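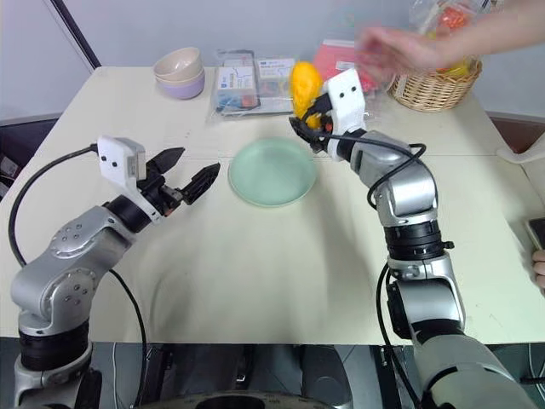
Fruit-to-plate on the cream table, with the yellow piece in the right gripper and the plate still empty.

Zodance leader arms (pair), used for six weeks

I put off buying these for a long time. We'd been driving our two arms with game controllers, and it sort of worked, in the way that eating soup with a fork sort of works. Every demonstration came out jerky, and the policy we trained on them came out jerky too (surprise!). So in March I finally ordered the Zodance pair, and I've used them nearly every working day since they showed up.

If you haven't tried a leader set before, you hold two small lightweight arms with the same joints as the big ones, and whatever you do with yours, the big ones copy. Ours are a plain two-finger gripper setup with a camera on each wrist and another one up top. The Zodance connects over USB, one cable per side, and the cables are a decent length, which I mention only because the Fleletti set I borrowed before this had me sitting practically in the robot's lap.

Setup was easier than I'd feared. The joint mapping file for our arms was already on their download page. Calibration means putting each leader into a folded pose, pressing the pedal, then a stretched-out pose, pressing it again, done. I messed up the left side the first time by bumping the elbow, and the follower swung off toward the wall when I switched it on, so please keep your other hand on the stop button for the first try. The manual does say this. On page two. I was on page one.

The feel is where the money went. The joints have a little drag, just enough that the leaders stay where you leave them, and I can let go to scratch my nose without the real gripper diving at the table. The triggers are lovely! They're long, with a soft spring, and you can hold a half-squeeze for a good while before your finger complains. I started with kid stuff, moving a bowl from left to right, and moved on to fruit once I trusted myself. Fruit is a great test because you have to commit to a grip. Squeeze too timidly and it slides, squeeze too hard and you're going shopping again.

Our main task right now is a handover. A person holds out a piece of fruit, one arm takes it and puts it on a plate. It sounds like nothing, and it took me all of a Monday to get one I'd want a robot to learn from. 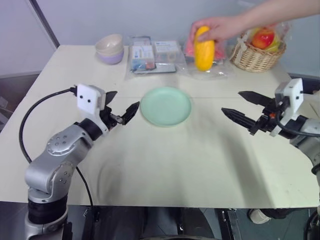

What makes it hard is the moment when both of you have hold of the thing. With the controllers I could never tell when to close, so I'd creep in, stop, creep in again, and Seema Rajput, who had the job of standing there with her arm out, would start sighing at me. With the leaders I just reach, the way I would if I were taking it from her myself, and my timing is so much better. The session where it clicked, we recorded 46 good handovers before lunch. I don't think I'd managed that many in a week before.

Now the grumbles. There's no force feedback, none at all. You're going by eye and by the wrist cameras, and when the fingers close around something behind the camera housing you're guessing. The Lenetti set does have a buzz in the handle when the gripper meets resistance, and Shanti Pant, who's used both, swears by it. I tried hers for an afternoon and liked the buzz but hated the triggers, so I'm staying put. It would be nice not to have to choose.

The left leader also has a slightly stiff wrist roll. It was stiff out of the box and it's a bit less stiff now. Support offered to swap it and I haven't gotten around to packing it up, so that one's on me.

The recording app is fine and no more than fine. The pedal starts and stops an episode, a double tap throws the last one away, and I use the double tap a lot. What it won't do is let you trim the ends, so you get all the dithering at the start while you settle your hands. I trim in Rivera afterward, which is an extra step I resent every single time. It also names the files by clock time only, so do yourself a favor and make a folder per task before you begin.

Get the tall table clamps. They're sold separately for $99, and that stung, but the ones in the box put the leaders too low and my shoulders were up around my ears by mid-afternoon. With the tall ones I can go a couple of hours.

Six months of warranty, by the way, and the triggers are covered but the pedal isn't. Mine squeaks. I've put a drop of oil on it and will update this if it gets worse.

Four stars from me, and I'd buy them again for tabletop work. If you mostly do plugs and connectors, where you need to feel the thing seat, try the Lenetti first.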